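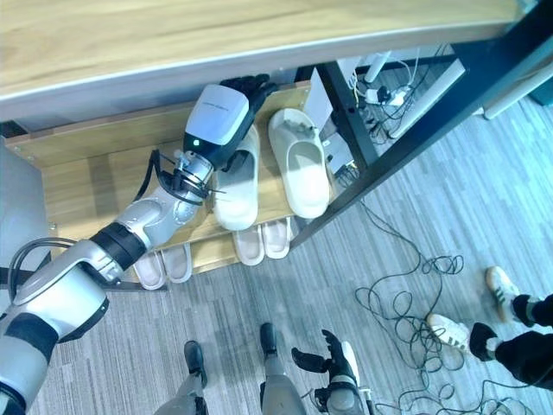

Slippers Under the Tabletop

September 20, 2022
By Wing-yan Lam

We take our shoes off in the studio at Varton, and everyone who comes in gets a pair of slippers. For a long time these lived in a heap by the door. In July we bought a Tindari rack, the model with two shelves and a wooden board on top, and it has stayed in use since then. The gallery is short and shows the slippers on their shelves.

The Tindari is 600 mm wide and 335 mm deep. We measured before ordering, as the product page listed only the width. It came flat in one box with the screws in a paper bag. Putting it together took one person most of a lunch break, and the only awkward part was getting the second shelf level with the first before tightening.

1. White on top, pink below

The white slides sit side by side on the top shelf with their toes to the back. They have thick soles and a wide strap, so they take up more height than a flat slipper does. The gap between the shelf and the wood over it is narrow, and a hand has to go in fairly flat. The pale pink slippers are kept on the shelf underneath, which sticks out farther to the front, so you can see the insoles from above without bending down.

We place slippers by pair and don't assign them to people. Large sizes tend to drift to the top because tall visitors put them back there. The pink ones are a softer make and get flattened if anything is stacked on them, so each pair has its own spot on the shelf.

A few notes on how we use it:

Pairs go back together, left slipper on the left.
Toes go toward the wall. Either direction fits, but people were stepping out of their slippers and pushing them in heel first, and the strap caught on the shelf above.
Outdoor shoes stay on the mat by the door. The rack is only for slippers.
On Tuesdays everything comes off and the shelves get a wipe with a damp cloth. Grit collects in the corners, mostly at the back.

We looked at one other rack before buying, an Evov with three shelves. It was 395 mm deep and would have stuck out into the walkway, and the third shelf was too close to the floor to get a vacuum head under. The Tindari clears the floor well enough for ours.

2. Sloped shelves

Both shelves tilt, and each has a raised lip along the front. White slippers rest on the slope with their openings facing out. The lip does hide part of what is on the lower level, and the smaller sizes can be hard to spot from a standing position. The top board is plain wood with a long grain. We try to keep it clear, although mail and keys end up on it by Friday. The frame is black metal and marks easily if you kick it – a dry cloth takes most of that off.
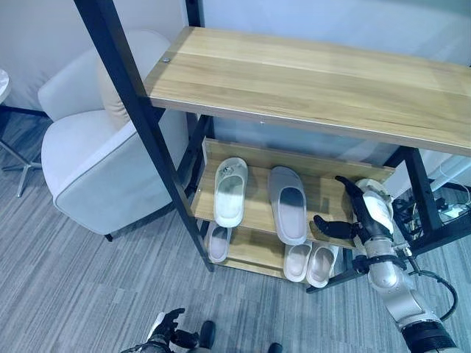
Kwan-ho Cheng wrote in to ask whether the slope is a problem for slides with no back, as his kept slipping down and landing against the lip in a pile. He ended up sticking a strip of rubber shelf liner under the heels and says it has held since July.

We haven't needed liner so far. The thick soles grip fairly well, and the ones that do move stop at the lip and stay in their pairs. If we switch to a thinner slipper for the winter, we will probably try it on the upper shelf first. Kwan-ho also recommended taking the shelves off once a year to tighten the screws, and we have added that to the cleaning list.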